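Search products... All categories Go
Home Shop Bedding & Throws Laundry Care Outlet Contact

Wundus Wool and Fleece Wash, concentrate

Share 5 Comments 2

The Wundus wash is a liquid detergent for soft and thick fabrics: fleece blankets, plush throws, bath towels, wool covers and children's bedding. We make it in our workshop in Stetsiuk, in the same building where we first repaired and cleaned blankets for hotels. The liquid is clear, has a light smell of soap, and does not contain bleach or optical brighteners.

Many customers write to us that a fleece blanket was very soft in the shop and became flat and a little sticky after one winter. In most cases the fabric is still good. The fibers hold old detergent and fabric softener, and they lie down together. Usual washing powder does not always dissolve in cool water, and softener covers the fiber with a thin film. Our wash was prepared for cool water from the beginning and it rinses out quickly.

How to use it

Shake the bottle. For a normal load, pour 50 ml in the drawer of the machine. For one single throw, half of this is enough. Choose the gentle program with cool water and the lowest spin which your machine has. Please do not add softener in the same wash. If the blanket was washed with softener for a long time, make 2 washes one after another, the second one without any detergent.

Dark red, navy and black pieces should go alone for the first time, or with similar colors. These dyes can give some color in the water even when the label says they are fast. Pale printed blankets can be washed together, with the print turned to the inside.

For washing by hand, fill the basin first and put the detergent second, then the fabric. Press the fabric with open hands. Do not twist it. Roll it in a dry towel and press again, and after this dry it flat or over two lines, so the weight is divided.

A tumble dryer is possible for polyester fleece on the low setting. It is not possible for wool. When the fleece is dry, brush it in one direction with the Cusik soft brush (sold separately, see the link in Laundry Care) and the pile will stand up again.

Folding and storage

Wait until the blanket is completely dry also in the seams and in the corners. Fold it loosely and put heavy pieces on the bottom of the shelf. Plush fabric keeps marks from a tight fold, and a vacuum bag will press it more than it likes. In October, when we take out our own winter bedding, we hang each piece for one night before we use it.
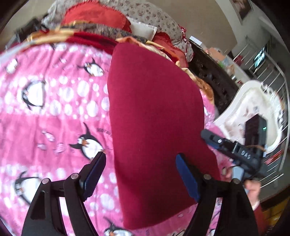
Dark red plush fabric, folded on a pink penguin blanket.

Details

Item number: 131
Form: liquid concentrate
Suitable for: fleece, plush, terry, wool, cotton, mixed fabrics
Not suitable for: silk, leather, down with a damaged cover
Bottle: recycled plastic, with measuring cap
Made in: Stetsiuk

The Catton version of the same detergent has no perfume at all. It is recommended for baby blankets and for persons who do not like any smell on the bedding. The dose and the washing instructions are the same.

Delivery and returns

Orders received before noon leave our store on the same working day. The bottle travels standing in a carton with a paper seal under the cap. If the seal is broken when you open the carton, please write to us with your order number and we send a new bottle. Closed bottles can be returned. Opened bottles we cannot take back, but tell us what was wrong with the result and on which fabric, and we will try to advise you by e-mail.

Keep the detergent away from children and from frost. If it has been frozen, let it stand in a warm room and shake it well before the next use.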